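I make soap in a spare bedroom and sell it in August, mostly to people who were on their way to buy corn. For years I cut my bars with a kitchen knife and called the results "rustic." Then a customer lined up six of them on my table, smallest to largest, and asked if they were priced by age. So I bought the Plurkeck.

The Plurkeck is a wire soap cutter from Clesa, the one with the single wire and the sliding stop. It comes in a box with no instructions, one spare wire and a sticker. I've now put 14 loaves through it, enough to have opinions.

The good first. It cuts straight. My lavender bars, which used to lean on each other like tired relatives, now stand up on their own. The stop slides easily and stays where you tighten it, and I can get through a whole loaf before my tea is cold. If you pour a fairly soft recipe and cut the next morning, you'll be very pleased with yourself.

Now the wire. It's fine with plain soap and it sulks at everything else. Oatmeal makes it drag. Dried calendula makes it wander. I tried it on a coffee loaf that had been left two days too long (my fault, I had a cold) and it snapped with a noise that sent the cat to the basement. The spare lasted nearly a month. Replacements come from Clesa at a price that suggests they are spun by hand in the Alps, so I now use guitar string, which works just as well and can be bought in town.

My friend Khoa Khúc has the older Chu cutter and won't hear a word against it. We cut the same batch on both at the Soststead market hall, before the doors opened. His took longer to set up and weighs as much as a small dog. His bars were also a shade more even than mine, and he mentioned it twice.

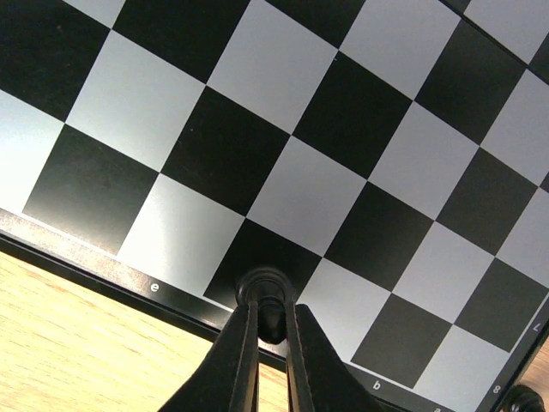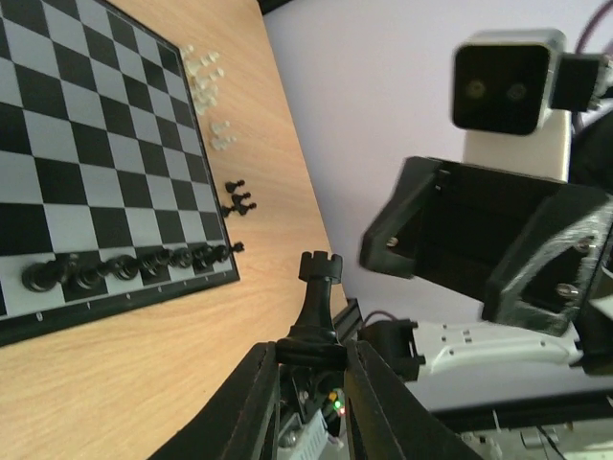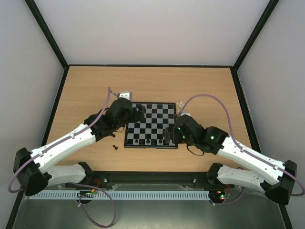

Cleaning is easy if you do it right away and miserable if you don't. Soap gets into the groove under the wire and sets up like grout. An old toothbrush and hot water will shift it, with some muttering.

Would I buy it again? Yes, for plain loaves and a reasonable temper. If you put half the garden in your soap, borrow Khoa's. He'll want to come along and supervise, so put the kettle on.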